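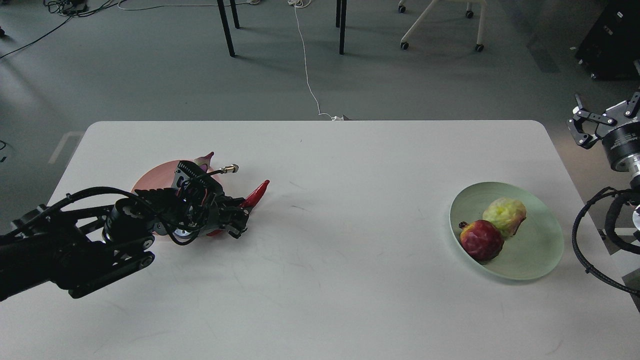

Red chili on the pink plate, pomegranate and its neighbor on the green one.

About Gondholm Table School

Welcome, and thank you for stopping by. Gondholm is a small cooking and food school in Skinddale, and we teach people of all ages how to choose, handle, arrange and eventually cook fruit and vegetables. We say "eventually" because a good part of what we do takes place well before anybody lights a stove. Our beginners spend their first evenings at a plain white table with a few plates and whatever looked nice at the market, and we have grown very fond of working that way.

How we started

The school began with Olaia Cifuentes and Birsen Soylu, who met on a catering job and discovered on the drive home that they had the same complaint. Both had trained in kitchens where you were handed a knife on the first day and a crate of onions on the second, and both had gone years without really learning what a ripe pomegranate feels like in the hand (heavy, for one thing, heavier than you expect, with sides that have gone a little flat). They rented a room above the old Uchida fabric store, bought one table and 15 plates, and put a card in the window. Seven people came to the first class. Three of them still come, and one of them, Mayu Yoshida, now runs our Monday evening group.

We stayed over the fabric store for longer than we meant to – the stairs were dreadful, but the light was lovely – and moved down to our present rooms one July, with students carrying the crockery over in laundry baskets. We lost a single saucer.

What we teach

Our main course is called First Plates and runs for 15 weeks. It starts with shopping and sorting: how to pick through a box of peppers, what to keep out on the counter and what to chill, and which fruits should be kept apart from one another. Then comes a long stretch on plating, which people tend to think of as the fancy bit at the end. We put it near the beginning. A chili on a pink plate and the same chili on a white one are two different things to look at, and once you start noticing that, you start noticing plenty of other things, such as which way the stem points and how much empty plate you have left.

After that we cook. Asmaa Belkadi teaches the peppers and preserves weeks, and she is generous with the heat, so please tell her on your first evening if you would like a milder jar to take home. Junpei Murakami looks after fruit, from poached pears to the pomegranate salad that has become a sort of house dish. He likes his students to open a pomegranate by scoring around the crown and pulling it apart by hand, and we do recommend an apron for that week, preferably a dark one.

We also offer shorter Saturday sessions for children and their grown-ups, a winter course on soups and stews, and Lukoter, our open table, where former students bring something they grew or bought and we all work out together what to do with it. Lukoter has no set program. Some weeks it is mostly talking.

Our plates

People ask about the plates more than anything else, so a word on those. We began with plain white ones and found them a bit stern. Birsen started bringing home colored pieces from yard sales, pale pinks and greens mostly, some round and some oval, and by now we have 36 that we use regularly and a shelf of others waiting their turn. Very few of them match. The ovals are good for two fruits side by side, and the round ones suit something small that wants a little room to itself. If you have a plate you no longer use, we would be delighted to give it a home.

Joining us

You don't need any experience, and you don't need to bring your own knives. New groups for First Plates start in spring and fall, and there is usually room at Lukoter if you write to us a few days ahead. Let us know about allergies when you sign up, including mild ones. Doors open half an hour before class and there is always tea, so come early if you like and have a look along the shelves.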